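Compostador de cocina Plendeston Isgate

Equipo eléctrico de sobremesa para restos de comida
Categoría: Residuos y compostaje > Interior
Disponibilidad: bajo pedido

Lo vendemos porque nos lo piden. Dicho esto, preferimos que quien lo compre sepa qué se lleva a casa, porque la caja promete bastante más de lo que nosotros firmaríamos.

Qué hace

El Isgate tritura y seca restos de comida. Se llena el cubo, se cierra la tapa, se pulsa el botón y al cabo de 5 horas queda un polvo marrón que ocupa mucho menos que lo que entró. Plendeston lo llama «compost». Nosotros lo llamamos comida deshidratada. El compost necesita microorganismos, humedad y semanas o meses, y ninguna resistencia eléctrica acorta eso a una tarde. Si se echa el polvo directamente en una maceta y se riega, lo normal es que se rehidrate, huela y críe moho. Hay que mezclarlo con tierra y dejarlo madurar aparte, o llevarlo al contenedor orgánico.

¿Ahorra residuos? Depende de con qué se compare. Frente a la bolsa de basura mezclada que acaba en vertedero, puede que sí, siempre que el polvo se aproveche. Frente a un contenedor marrón a la vuelta de la esquina, nos cuesta verle la ventaja: se gasta electricidad para secar algo que la planta de compostaje va a querer húmedo.
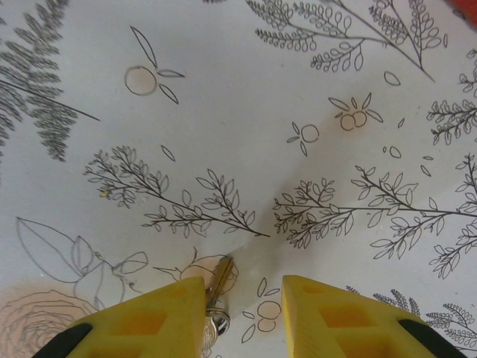

El fabricante insiste también en la etiqueta «residuo cero» que lleva impresa el embalaje. Hemos pedido el estudio en que se apoya y recibimos un folleto de dos páginas con hojas verdes. El filtro de carbón se cambia cada 4 meses y no tiene recarga: se tira entero, carcasa incluida. Hemos preguntado si piensan sacar una versión rellenable y seguimos esperando respuesta.

Características

Capacidad del cubo: 2 litros
Duración del ciclo: 5 horas
Filtro: carbón activo, un cartucho
Cubo extraíble, apto para lavavajillas
Garantía: 2 años (filtro y cuchillas excluidos)

Lo que admite y lo que no

Admite fruta, verdura, posos de café, cáscara de huevo, pan y arroz cocido en poca cantidad. No admite huesos grandes, aceite ni líquidos. Las bolsas «compostables» tampoco, aunque en el folleto salga una asomando del cubo. Con mucha piel de cítrico el resultado queda pegajoso y hay que rascar las cuchillas.

Repuestos

Cartucho de filtro Guo, compatible. Más barato que el original y, por lo que hemos probado, igual de eficaz con el olor. También se tira entero.
Cubo adicional. Útil si cocina mucha gente; si no, prescindible.
Juego de cuchillas. Solo original, plazo de entrega largo.

Alternativas que tenemos en tienda

Para quien disponga de terraza o patio, el vermicompostador Trollton hace compost de verdad, no se enchufa y no lleva filtros. Pide paciencia y algo de sombra en verano. Para jardín, el compostador Trollton de 200 litros nos parece mejor compra que cualquier aparato de encimera, incluido este.

Devoluciones

Se acepta la devolución si el equipo no se ha usado. Una vez hecho el primer ciclo, solo por defecto de fábrica. «No hace compost» no cuenta como defecto, ya lo hemos consultado con el distribuidor.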